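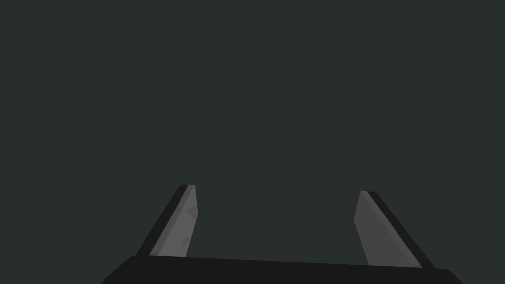
Ein Computer braucht ein Programm, damit er überhaupt etwas tun kann. Das wichtigste Programm von allen heißt Betriebssystem. Es startet als Erstes, wenn du auf den Einschaltknopf drückst, und es bleibt die ganze Zeit an, bis du den Computer ausschaltest. Auch am Anfang kannst du es schon bemerken: Der Bildschirm ist vielleicht eine Weile nur dunkelgrau, so wie die große leere Fläche in dem Bild oben, und du denkst, es passiert nichts. Aber innen arbeitet der Computer schon sehr viel. Er prüft seinen Speicher, er sucht die Tastatur und die Maus, und er holt das Betriebssystem von der Festplatte.

Was macht das Betriebssystem?

Stell dir eine große Schule vor mit 400 Kindern. Alle wollen in die Turnhalle, alle wollen in den Computerraum, und alle haben um zwölf Uhr Hunger. Wenn es keinen Stundenplan gibt, dann stehen alle zur gleichen Zeit vor der gleichen Tür. Der Stundenplan sagt, welche Klasse wann in welchen Raum geht. So ähnlich arbeitet ein Betriebssystem. Die Kinder sind die Programme, und die Räume sind die Teile von dem Computer, also der Speicher, der Bildschirm, der Lautsprecher und der Drucker.

Das Malprogramm möchte zum Beispiel etwas auf den Bildschirm zeichnen. Das Musikprogramm möchte den Lautsprecher benutzen. Beide fragen zuerst das Betriebssystem. Es gibt jedem Programm ein kleines Stück Zeit, dann kommt das nächste dran. Diese Stücke sind so kurz, dass du den Wechsel nicht bemerkst. Für dich sieht es aus, als ob alles gleichzeitig läuft.

Wohin kommen meine Bilder und Texte?

Wenn du eine Geschichte schreibst und auf Speichern drückst, dann entsteht eine Datei. Eine Datei ist wie ein Blatt Papier mit einem Namen. Viele Blätter legt man in eine Mappe, und beim Computer heißt diese Mappe Ordner. In einem Ordner können auch wieder andere Ordner liegen. Das Betriebssystem merkt sich genau, an welcher Stelle auf der Festplatte deine Geschichte liegt. Du musst dir nur den Namen merken.

Darum ist ein guter Name wichtig. Wenn alle deine Dateien "neu" oder "test" heißen, findest du später nichts mehr. Besser ist "Geschichte vom Igel" oder "Plakat Vulkane". Bei 30 Dateien kann man vielleicht noch ein bisschen suchen, aber bei 700 Dateien macht das wirklich keinen Spaß.

Was ist ein Update?

Auch Menschen, die Programme schreiben, machen Fehler. Manche Fehler sind klein, zum Beispiel steht ein Knopf an der falschen Stelle. Andere sind gefährlicher, dann könnte ein Fremder von außen in den Computer hineinkommen. Wenn so ein Fehler gefunden ist, wird er repariert, und die Reparatur kommt über das Internet zu dir. Das nennt man ein Update (man spricht es "Appdeit"). Während ein Update installiert wird, sollst du den Computer nicht ausschalten - auch dann nicht, wenn es dir langweilig wird. Frag am besten einen Erwachsenen, wenn eine Meldung kommt, die du nicht verstehst.

Auf den Lerncomputern in Prurkholm läuft das Betriebssystem Sutix. Dort kommen die Updates immer am Mittwoch nach dem Unterricht. Wenn du am Mittwochnachmittag in der Lernwerkstatt bist, kann es also sein, dass dein Computer neu starten möchte. Speichere dann zuerst deine Arbeit und klicke danach auf "Jetzt neu starten".

Warum brauche ich ein Passwort?

Das Betriebssystem will wissen, wer vor dem Computer sitzt. Mit deinem Namen und deinem Passwort öffnest du deinen eigenen Bereich. Dort sind deine Dateien, dein Hintergrundbild und deine Einstellungen in dem Lernprogramm Danko. Ein anderes Kind hat einen anderen Bereich und sieht deine Sachen nicht.

Ein Passwort sagt man nicht weiter, auch nicht der besten Freundin oder dem besten Freund. Nimm auch nicht den Namen von deinem Haustier, den kennen meistens schon alle. Gut ist ein kurzer Satz, den nur du dir ausgedacht hast, mit einer Zahl darin.

Zum Ausprobieren

Mach zwei oder drei Programme gleichzeitig auf, zum Beispiel ein Malprogramm und einen Taschenrechner. Wechsle zwischen ihnen hin und her. Danach legst du einen neuen Ordner an, gibst ihm einen Namen und speicherst darin ein Bild.

Kleines Wörterbuch

Betriebssystem: das Programm, das alle anderen Programme verwaltet
Datei: ein Text, ein Bild oder ein Lied mit einem Namen
Ordner: eine Mappe für Dateien
Update: eine Verbesserung oder Reparatur für ein Programm

Im nächsten Teil von Suketgate für Kinder: Was ist ein Browser?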